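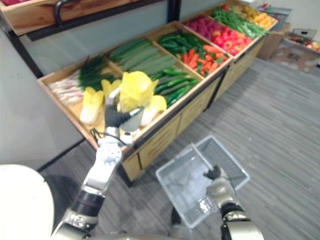
Questions I get about the vegetable display

Hi, I'm Songül Işık, and I look after the produce side of Lornalen, a small grocery shop on the main street in Skullimwood. People write to me with the same questions over and over (mostly about cabbage, if I'm being fair), so I've put my answers on one page. If yours is missing, send it in and I'll add it when I next have a quiet afternoon.

Why do you use wooden bins?

I like how vegetables look on wood. My first shop had green plastic trays and I never warmed to them. The bins are shallow, too, so I can't bury anything. With a deep crate you keep topping it up and the poor carrots at the bottom never see daylight. With mine I have to fill up more often, but I'm walking past all day anyway.

Are those drawers on the front?

Everybody tries to pull one open! They're only drawer-like fronts, and the paneling below doesn't open. The spare bags are at the till.

How do I choose a napa cabbage?

Pick it up. You want one that feels heavy for its size, with leaves packed tight at the top. Give it a gentle squeeze around the middle – if it gives like a cushion, put it back and try the next one. A few small dark specks on the white ribs are common and fine to eat. Slimy patches at the base are a no from me.

The yellow ones are milder and a bit sweeter, to my taste. I use them raw in salads and save the greener ones for soup.

Can I buy half a cabbage?

Yes, just ask. I'll cut it lengthwise and wrap the cut side. I don't put halves out on the display because the edges go brown and then everyone walks around them. If you take a half home, keep the core in, wrap it well, and use it within 3 days or so if you want it crisp.

Why are the green onions next to the cabbage?

They get bought together. Dumplings, kimchi, stir-fry, pancakes – it's nearly always the two of them. I used to keep green onions with the herbs, and I spent half my life pointing across the shop. These days they share a bin with the napa and I point a lot less.

How do I keep green onions from going limp?

Stand them in a jar with an inch of water, roots down, and pull a plastic bag loosely over the top. Fridge door is fine. Change the water when it looks cloudy. If yours came with the roots on, you can also use the green parts, leave the white ends in the jar on a windowsill and they'll grow back, though the second round is never as good and the third tastes of water.

Why do you line the cucumbers up?

Partly because I enjoy it, I'll admit. But long cucumbers do bruise when they're tossed in a heap, and they snap if someone digs for one underneath. Lying side by side they take up less room and you can see straight away if one has gone soft at the tip. Please take from wherever you like. You won't ruin anything, I promise.

Which of the long green peppers are hot?

Good question and I wish I had a tidier answer. Long green peppers vary from plant to plant, and I've had a bite of a mild one followed by a bite from the same batch that made me sit down. As a very loose rule the slender ones tend to have more kick than the fat ones. If you're cooking for kids, cut off a tiny piece near the stem end and taste it first. That's where the heat collects. And wash your hands before you touch your eyes (ask me how I know).

What do you do with a whole bag of them?

Fry them! Hot pan, a spoonful of oil, peppers in whole with a slit down the side so they don't pop. Turn them until the skin blisters, then salt, and garlicky yogurt on the side. My grandmother served them with bread and that was lunch.

Do the carrots need peeling?

Mine don't, usually. Scrub them and see. If you've had them in the fridge a couple of weeks the skin turns a little bitter and I'd peel those. Store them away from apples, too, or they'll pick up an odd taste.

Do I have to use a basket?

No, but you'll wish you had. Once you're carrying a napa under one arm you haven't got much left for anything else. The baskets are the white see-through kind with a handle over the top. A big cabbage goes in first, flat on the bottom, then carrots and cucumbers, and the green onions on top where they won't get squashed.

How much cabbage do I need for kimchi?

I salt one medium napa at a time and it fills my big jar with a bit of room for bubbling. For the paste I use 100 grams of chili flakes, which my neighbors find too much, so start with less if you're careful with heat. If you're making a huge batch in December, tell me ahead and I'll order extra. I do get caught out that month, every year.

Do you deliver?

Within Skullimwood, yes, and out as far as Derkeck in the afternoons. Call before noon. I pick the vegetables myself, and if you like your cucumbers thin or your cabbage small, say so and I'll look for them.

Can you hold something for me?

Until closing, gladly. I write your name on the bag and keep it in the back. If you're running late, give me a ring so I don't put your cabbage out again.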